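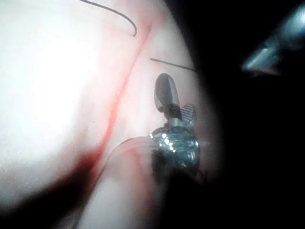
Page last modified: 9 June 2020

Galaxy rotation curves and beam smearing - how far in can you trust the fit?

Ustusley wrote:
I'm fitting rotation curves for a small set of low surface brightness dwarfs and keep getting cored profiles where the published fits prefer a cusp. Inclination is fixed from the optical axis ratio. Inside the innermost 2 beam widths the velocity gradient is shallower than anything in the literature for the same objects. Is this beam smearing, or should I be looking at the pressure support term first?

Limurari wrote:
Beam smearing, almost certainly. A first-moment map is an intensity-weighted mean, so in the centre you average the steep part of the curve with gas on both sides of it. The result looks like a core whether there is one or not. Tilted rings fitted to the velocity field won't fix that. You need to model the full cube and convolve before comparing.

Dabbas wrote:
I don't agree with "almost certainly". Ustusley hasn't told us the inclination. Below 30 degrees the deprojection error dominates everything else, and an axis ratio from a lumpy dwarf is a poor constraint to begin with. Free the inclination and see what the inner slope does before you blame the beam.

Ustusley wrote:
Two of them are close to face-on, the rest are well above that. The shallow slope shows up in all of them.

Limurari wrote:
Then inclination can't be the whole story. A wrong fixed inclination rescales the amplitude, to first order. It doesn't flatten the centre preferentially.

Dabbas wrote:
To first order, with a thin disc and no warp. Dwarfs are thick. Once the scale height is comparable to the radius you're fitting, the line of sight crosses gas at several radii and you get a shallower centre with a perfect beam.
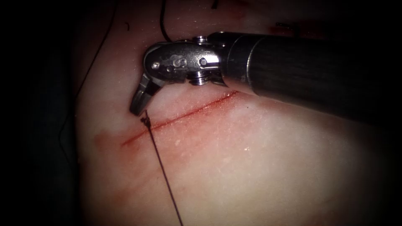 A thick disc also changes the asymmetric drift correction, as the usual form assumes a scale height that is constant with radius. In a flaring disc that is wrong by an amount that grows outward, so the outer curve moves and drags the halo fit with it.

Raltudora wrote:
Both effects are there and they're degenerate at this resolution. I went through the same exercise in March using mock cubes: inject a known cusp, add realistic thickness and noise, then run the fitting code blind. More than 30 per cent of the mocks came back as cores. Sawsan Jaber's thesis has a decent chapter on choosing the ring spacing, if you can get hold of it.

Ustusley wrote:
What spacing did you settle on?

Raltudora wrote:
One ring per beam, and I dropped the first. Oversampling gives you correlated points and a chi-squared that looks far better than it should.

Limurari wrote:
Dropping the first ring throws away the only data that separates a core from a cusp. I'd keep it and inflate the error.

Raltudora wrote:
Inflate by how much, though? In my mocks the bias was always the same sign. A symmetric error bar doesn't cover that.

Ustusley wrote:
Okay. I'll rerun with the 3D code, inclination free, 5 km/s as the floor on the dispersion, and build mocks for the two face-on ones - will post the residuals once the chains finish.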